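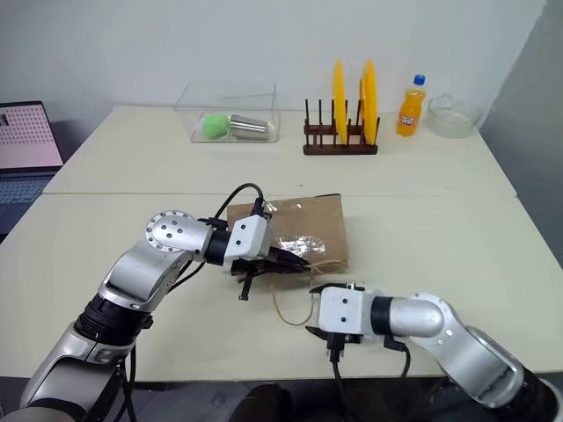
Nightly tests pass even when they fail?

Nhi Kim
Our nightly run on Plitier has been green since September. Yesterday I broke a test on purpose and it stayed green. The log says 158 passed, which is flattering, as I'd just deleted 30 of them. Where do I start?

Ívar Kragh
Look for a pipe in your test script. If it ends in "| tee log.txt", the exit code you get is tee's, and tee is always having a lovely day. Put "set -o pipefail" at the top. Then clear the results cache, as your 158 sounds like an old report being read back. Ours hid 12 failures and a release.

Tuấn Đồng
works for me, have you tried updating

Nhi Kim
It was tee. Cache cleared too. Everything is now red, so thank you, I think.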